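Gadget testers wanted — Resitgate reviews desk

We need people to try out small USB gadgets at home and tell us what they're like. Desk fans, mug warmers, lamps, tiny vacuums, the odd thing shaped like a cactus. Useful or silly, we take both.

Starts April 2025. Runs 15 weeks. 36 places, first come mostly.

What you do
Get a box in the mail. Plug the thing in. Use it like you normaly would for 5 days. Fill in the form, send a couple of pictures from your desk, pass it on or keep it (the label says which).

What you get
Up to $131 over the whole run, paid at the end. Plus the keepers. No pay for forms left half empty — sorry, we've been burned.

Who we want
Adults with a US mailing address and a computer with a free USB port. No tech background needed. Office workers, students, retired folks, all good. Cat owners very welcome, we have a cord-chewing question.

Not for you if you work for Hustard or Grivero, they both make things on the list.

Writing
Short and plain. Say if it buzzes, smells, gets in the way. Don't be nice to it. Yuxi Xiong reads every form and will write back if somthing is unclear.

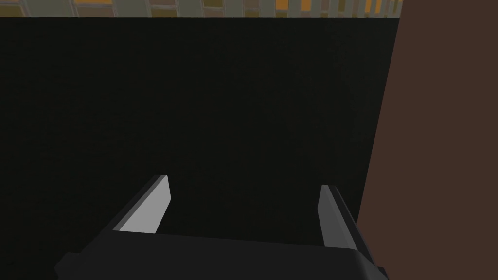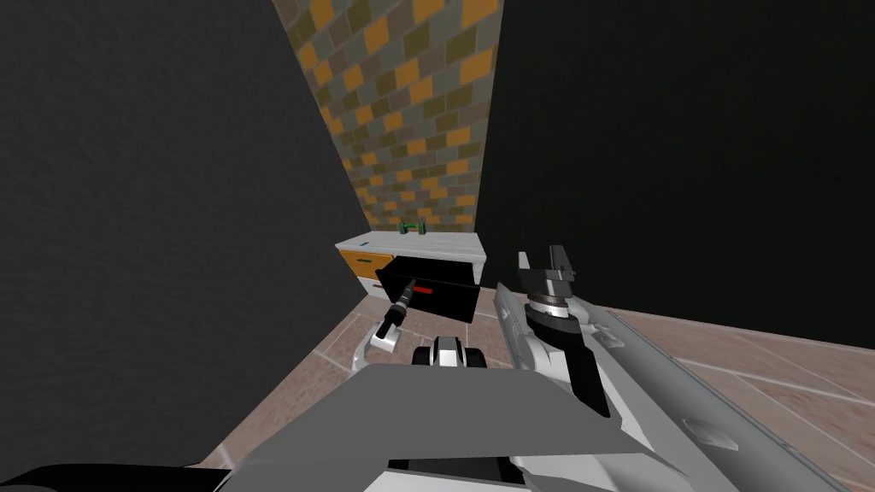
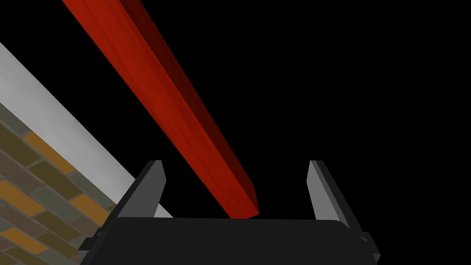
How to apply
Email Güven Bayram at the reviews desk, subject line "tester". Tell us what computer you have, which ports, and the worst gadget you ever paid for. Two or three lines is plenty. Next round is September — say so if you'd rather wait for that one.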